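Unit 3 - Paper and board: grain, weight and moisture

Read before the practical. The notes replace the September version; the section on storage is new.

**Grain direction**

Machine-made paper and board have a grain. Fibres tend to line up with the direction of travel on the machine, so the sheet bends more easily along one axis than the other. A fold made parallel to the grain is clean. A fold made across it may crack, and on heavier board it usually does unless scored first.

Two tests are used in this course:

- Bend test. Bring opposite edges together without creasing and feel the resistance. Repeat for the other pair. The lower resistance gives the grain direction.
- Damp test. Moisten one face of a small square. It curls into a tube whose axis runs with the grain.

The damp test spoils the sample. Cut it from an offcut and pencil an arrow on the parent sheet first.

**Weight and thickness**

Grammage is mass per unit area, in g/m². It does not fix the thickness. Two sheets of equal grammage can differ in caliper if one has been pressed harder in finishing. Record both. In the sample book, Elard is the smooth stock and Devari the bulky one; compare them at the same grammage and note which is stiffer.

**Moisture**

Fibres swell mostly across their width, so a sheet grows more across the grain than along it. When two layers are pasted together with grains crossed, the laminate warps as it dries. Keep all grains parallel - on a book cover, parallel to the spine.

Stock should rest flat in the workroom before cutting. The store is held at 57 per cent relative humidity.

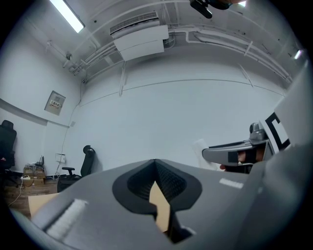
Does a heavier board always need scoring before it is folded?

It depends on the grain and the finish. A bulky board folded with the grain may take a hand fold, while a lighter coated one folded across it can crack at once. Test an offcut in both directions.

**For the practical**

Bring a steel rule, a bone folder and a soft pencil. Label each sample with stock name, grammage, caliper and grain arrow. Worksheet 2 is to be handed in with the samples attached.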